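Cleaning shared worktops at Hirkthorpe

Guidance for users of the shared rooms, July 2026

Wipe the worktop at the end of each booking. Allow 15 minutes.

White tabletops, Hirkthorpe 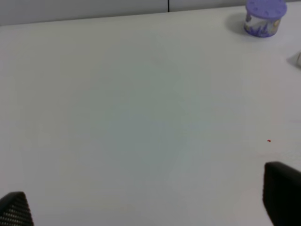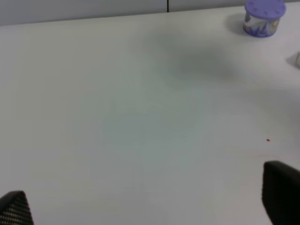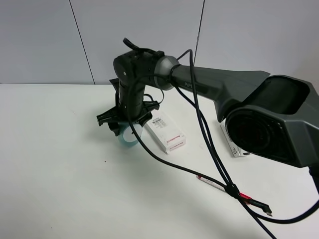
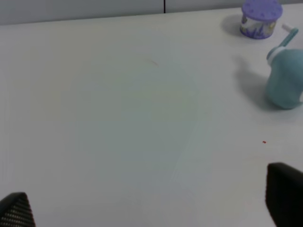
One user wrote to ask whether the spray could go straight on to the surface, as the former notice had allowed. It should go on the cloth.

1. Move small items to one end. Dust with a dry cloth.
2. Dampen a second cloth with warm water and a little washing-up liquid. Wipe in straight lines from the far edge towards you.
3. For ink or glue, lay the damp cloth over the mark for 3 minutes, then wipe again. Scouring pads must not be used.
4. Rinse the cloth, wipe once more and dry.

Cloths are kept in the Salgado Room. Used ones go in the bin by the door. Stocks will next be renewed in September.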